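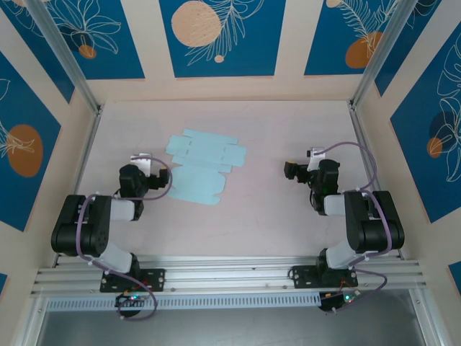
2 min read

PLORTHORPE, 12 August 2020. After a long spell of fiddling, the little carton-folding cell at the Prendham packaging workshop has been set up again from the rail upward, and the people who look after it are pleased with how it came together, even if it took a good deal more coffee than planned.

The cell, which everyone in the building calls Mota, has two arms bolted to one aluminum rail, and most of the trouble since February had come down to that rail. One mounting plate had crept a little out of line, so the arms no longer agreed on where the middle of the table was. The crew took both plates off, cleaned the rail, and put everything back with new screws. Then they ran each arm through 100 short reaches before letting it anywhere near a carton.

The purple cables got some attention too. They now run up along the black housings and are held with small white ties, with enough slack left that the wrist can turn without tugging on the board below (a lesson learned the hard way last winter, when a connector worked itself out in the middle of a demonstration for visitors from Ekar).

The last job was checking the grippers against a flat carton, and that meant plenty of patience, a blank laid out on the table, and the wrist camera switched on. The crease lines and the narrow slots are what the crew looks for in that view, and if those sit where they should, the fingers can be brought in at either side. The yellow foam pads are due to be swapped every 449 cycles from now on, and a fresh set is kept in the drawer under the bench.

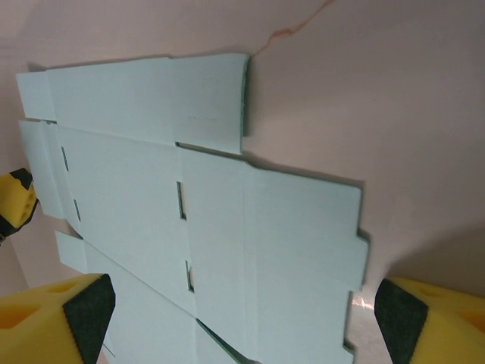 A flat carton blank from the wrist camera, with the gripper fingers open.

The workshop expects to have the cell back on regular duty by the end of the month, starting with a batch of 65 cartons.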